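This guide is for people who write short posts when a couple from a reality show gets engaged, married or separated. I run a small fan site about the dating show Pirkora, and I made most of the mistakes myself before I had any method.

## 1. Find the first source

Look for the post where the couple speaks for themselves. Save the link and write down the hour. If only other sites report the news, open each one and see who they quote. Very often 16 articles lead back to one comment from a fan.

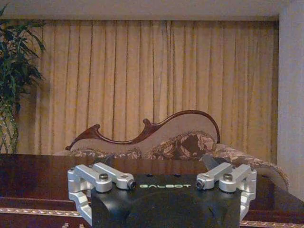

## 2. Check the names and the season

Reality stars change their last name, or they use only one. When Mai from season two got married in July, I wrote the name of her ex in the headline. I received 333 comments in one evening, and they were right.

Keep a simple table with these columns:

- name on the show
- name today
- season and final result
- link to the official account

## 3. Write the first paragraph

Put who, what and where in two sentences. The story of how they met can wait. My posts have a limit of 385 words, and I use the first 40 or 50 for the news only.

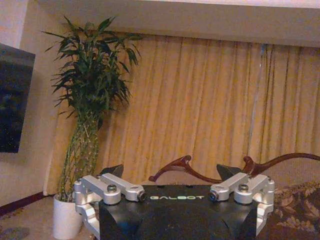 For the guest list, mention only people who shared the event publicly. Cousins and children stay out of my text, also when a fan sends me their names.

## 4. Update, do not delete

If something was wrong, correct it and add a line at the end with the change - for example, "Updated Apr 26, 2024: the wedding was in Drestetari." Then share the corrected link again in the same places where you shared the first one.

Leire Vidal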